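Inodside Newsletter
Our rooms: the white brick wall 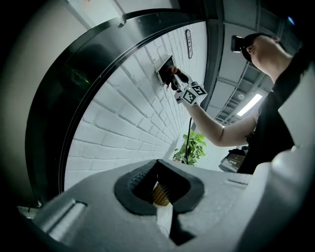
At the small white panel on the brick wall, with the green plant below.

The wall panel at Fircombe is now part of the daily round. Until this spring many members did not know that it exists, and those who knew it were asking each other how to use it. Siamak Shojaei has written a short guide of one page, and you can take a copy at the front desk.

Please remember these points. Press the panel gently, one time, and wait. If the screen stays dark after the second try, do not press again, but write it in the round book with your name. Lawal Tamuno reads the book every evening and he will answer you.

The bricks were painted white again before the new year. The work took 36 hours and we used 60 liters of paint for this wall and the corridor together. We ask you kindly not to put tape on the bricks, also not for small notices.

About the plant: it is watered by Jamshid Karimi only. Last year three persons were watering it with good intentions, and it was too much for the roots.

In May we will look at the ceiling lights in the same room. If you have a wish about them, please tell Ehsan Babaei before 30/03/2018.

Saeed Zamani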